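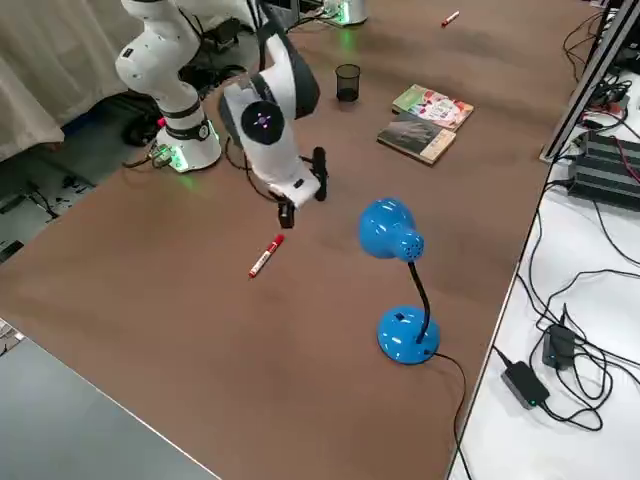 Picking up a pen from a shared table: pictures from the Rullholm bench

Posted Wednesday, February 21, 2018

Pratance is our name for a way of teaching a robot arm to pick up one named item when a similar one is also on the table. The work is done at the Rullholm lab together with the Piltitz group, who wrote the planning software. Large versions of both pictures open in a new window.

The gripper at the top of the page is open and above the table, with a red and white marker pen just below it and to the left. A second pen of the same colours is further back. In this task the arm is told "near pen" or "far pen" and has to go to the right one.

How the method works

A person first guides the arm by hand through the whole job and the joint positions are recorded together with the camera pictures. We used over 300 of these recordings. Most of them are good pick-ups, but we also kept the ones where the person went towards the wrong pen and then changed course. Leaving those out made the arm slow to correct itself.

The planner does not work out a full path at the start. It picks a short move, looks again, and picks the next one. Each look produces a score for every item it thinks it could grasp. If the two best scores are close together, the arm stays at its present height and moves sideways to get a different view. It only comes down when one score is clearly ahead. This rule is the main difference from the earlier Baumgart planner, which chose an item once and kept to it.

Pens are awkward for a gripper with two fingers. They are thin, they roll, and the fingers need to close across the barrel. If the hand is turned too far one way, the pen swings round as the fingers shut. The planner therefore scores the angle of the hand separately from its position, and the two scores must both pass before the fingers close.

The other things on the table are there to be ignored. We use a pen cup, books and a lamp, and we move them between sets of runs. Books with busy covers are the hardest for the system, as a printed shape can look like something to pick up when the camera sees it at a low angle.

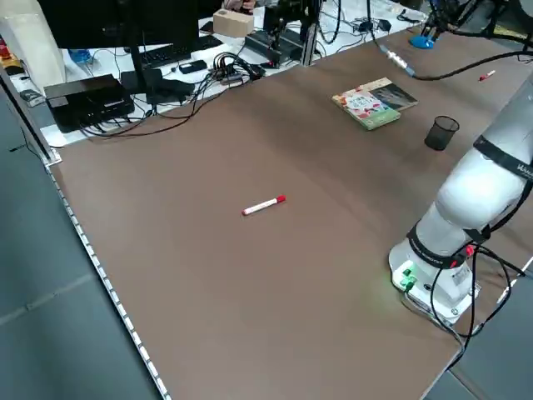 Marker pen on the open part of the table, with the books and the mesh cup further back.

A pen with clear space on all sides is the easier case, and we use it to check that the system is set up properly before going on to anything crowded. The harder case is a pen lying against the edge of a book, where one finger has very little room.

What we measured

We made 111 test runs, each with a limit of 30 seconds. In 108 of them the gripper closed on the pen it had been told to pick up. The remaining runs all reached the time limit while the arm was still moving sideways between views. We would like that part to be shorter, and the Piltitz group is trying a version that remembers which views it has already had.

The Baumgart planner was tested on the same layouts. It was quicker to start coming down, and it chose the wrong pen more often when the two were close together.

Still to do

Both arms on this table can run Pratance, but so far only one of them moves during a run. Tests with the pair working at once are planned for July. More pictures will be added to this page then.

Pictures and text: Rullholm lab. They may be used in teaching with the name of the lab shown.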